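Prinico Bench Demos: README

Hello, and thanks for downloading! Prinico Bench Demos is a set of robot demonstrations recorded by hand and by remote control on the workbenches at our Jarkcombe workshop. It holds 1,446 episodes across 9 tasks. We had a great time making it and we hope you get plenty of use out of it.

How the demos were made

Every episode was driven by a person. Most come from the Tsikata leader arm, a small copy of the working arm that you hold and move while the big one follows. The rest are hand-guided: you take hold of the arm itself, put it in free mode and walk it through the job. Both kinds share one file layout, and the field called source tells you which is which (leader or guided).

The tasks are ordinary bench jobs: pick up a small part, put it in a tray, move a tool out of the way, and so on. Operators were asked to work at a comfortable pace and to carry on after a fumble. Those second tries are some of our favourite bits! If you only want clean runs, filter on retries = 0.
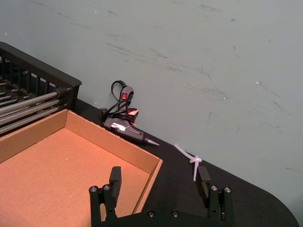
Thin, light things were by far the hardest to teach. With the leader arm you can't feel a zip tie between the fingers, so people learnt to watch the wrist view closely and shut the gripper a little at a time. Expect slow closing speeds in those episodes, and please don't trim the pauses unless you've looked at what they do to your training. Ours got worse when we did.

What's in each episode

Wrist video, joint positions, gripper opening, the operator's commands and a one-line task text. Guided episodes have no command stream, so use the next joint position as the target.

Splits

68 episodes are held back for testing. All of them come from our second site at Indham, where the bench lighting is different.

Known problems

In 2 of the tasks the gripper opening was logged upside down (1 means closed). The loader fixes this for you; if you read the raw files, flip it yourself.
Task texts were typed by the operators, so spelling wanders.

Last updated 2026-08-08. Corrections very welcome, just open an issue.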